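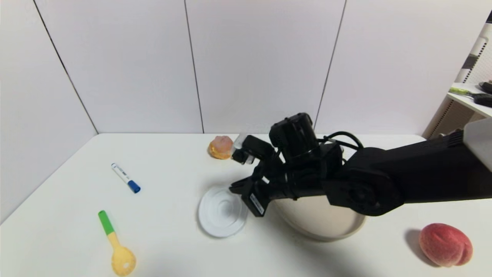
Iveta Sokol wrote back the same evening to say we should stop pricing arms and start pricing everything that goes around them, and I have to admit that stung a little, coming right after I'd spent my whole lunch break comparing arms. She's right, of course. I went back to my spreadsheet (you all know how I love a spreadsheet!) and the spare parts line was blank. So was the line for cables, and so was the one for a table that won't wobble.

So I've started over, and the new plan looks quite different. We have 11 months before the lease on the Prumport room comes up, and I'd like the second arm bought and working well before then. Kenneth Padilla wants to buy two more and be done with it, but I keep thinking about the finger pads. The quote from Virnmont has them at $219 a set, shipping not included, and I had been planning on one set for the whole year — my goodness. I've put in two now, plus a bit for lids, bowls and play food, which I used to pay for out of my own pocket and never wrote down.

Tresteck still hasn't told me whether their service plan covers the wrist cables, or only the motors. I've asked Sunil Liyanage to look over the small print with me, and if any of you have dealt with them, please do leave a note in the comments. I'm holding off on signing until I hear.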